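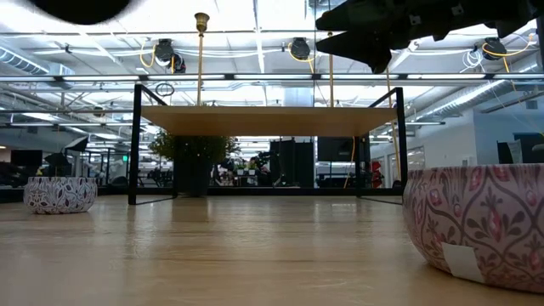

December, notebook, Grania cell

Started 8:40, finished late, and I'm writing this up before I lose the thread, because today was a good one.

Where we were: the Temix policy (the bimanual one, same weights as last week) has been getting pickups right and placements wrong. It goes to the tea light, closes, lifts, and then the trouble starts over the shelf. Tall thin things are hard for it. A candlestick stem takes up almost no pixels from the head view, and the base sits flat on wood that's nearly the same tone all over, so the policy has a decent idea of left and right and a poor idea of how high the cup is. Most of our failures last week were the light touching the rim and tipping off the back.

The idea from the Presley discussion was to stop asking one network to be good at everything at once. Split the motion in two. Phase A is the grasp, as before. Phase B starts when the light is clear of the tabletop, and in Phase B we feed the wrist view at full resolution and drop the head view to a small crop around the target holder. The switch is a plain threshold on gripper height plus finger width, no learned gate. I was sure we'd need a learned gate. We don't, at least so far, and the code is short enough to read in one sitting!

What I ran:

Baseline, single policy, 40 episodes, lights started at random spots on the front half of the table, holder chosen at random from the ones on the shelf.

Two-phase, 40 episodes, same start positions replayed from the log so the comparison is fair. That makes 80 in total, and I reset by hand after every one of them. My back has opinions.

An episode counts as a success if the light is seated in the holder and stays there for the full wait after the gripper opens. Leaning on the rim doesn't count. Holder knocked over doesn't count even if the light ends up somewhere sensible. I scored everything from the recordings afterward and not live, since live I tend to be generous.

Result: two-phase seated 38 of 40. Baseline seated 12 of 40. I went back through the baseline recordings a second time because the gap looked too big, and the count held. Very happy with this.
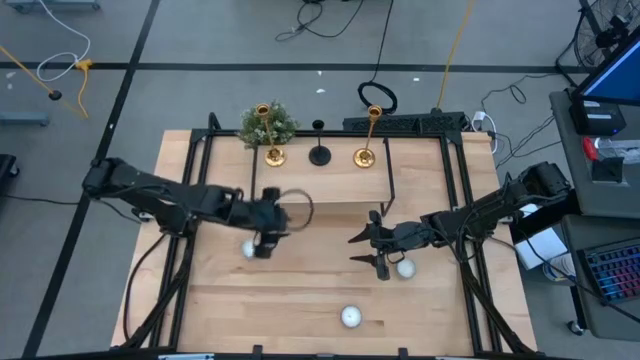 Some notes on how it behaves, while I remember.

The arms share the work better than before. Nothing in the training data tells the left arm to stay home when the right one is placing, but it now tends to hover over its own light and wait. The old policy would drift in toward the shelf and both arms would end up fighting for the same bit of air. My guess is that the height threshold gives a cleaner moment to hand over, so the waiting arm sees something definite change. I'd like to test that properly by logging the phase flag for each arm and lining the two up.

Both of the two-phase misses came from the grasp. The light was pinched off-center, it rotated in the fingers on the way up, and Phase B did its best with a tilted part. So placement is no longer the weak point, and I can't remember the last time I could write that sentence. Next thing to fix is the finger approach on lights sitting close to the front rail, where the arm is at a long reach and comes in at a shallow angle.

The black holder is harder than the gold ones. I expected the reverse, with the shine and all. In the wrist crops the black stem blends into the gripper fingers whenever they pass in front of it, and you can see the target estimate wobble for a few steps and then settle. It still seats, just slower. Worth collecting extra demos on it.

The foliage on the shelf does no harm that I can find. I was half expecting the crop to wander over to the leaves when the target was the holder in front of them, and in the recordings it stays put. I'm leaving the greenery in — a bare shelf would be an easier problem than the one we want.

Settings, for whoever picks this up: head exposure locked, wrist exposure locked, controller rate unchanged from the Srithong runs. Gripper force turned down one step from default. At default the tea light cups dent, and once they're dented they sit crooked and you end up scoring the dent. I swapped in fresh lights halfway through each block.

One mistake to own up to. I calibrated the wrist cameras before the baseline block and again before the two-phase block, so strictly speaking the second block had the fresher calibration. I compared the two files and the shift is tiny, much smaller than the rim of a holder, so I don't believe it explains anything. Still, a reviewer would ask, and the clean way is to interleave the two conditions with one calibration for the lot. I'll do that before anything goes in a draft.

To do:

Interleaved rerun, single calibration, same start log
Log phase flags for both arms
More demos on the black holder, front-edge starts first
Try the threshold a little lower and a little higher and see how touchy it is
Copy the recordings over to the Srithong drive before the local disk fills up
Ask whether the Presley people want the switching code now or after the rerun (I'd say now)

Leaving the cell powered down, shelf set up as it was for the last block. Please don't move the holders, I want the same layout for the rerun.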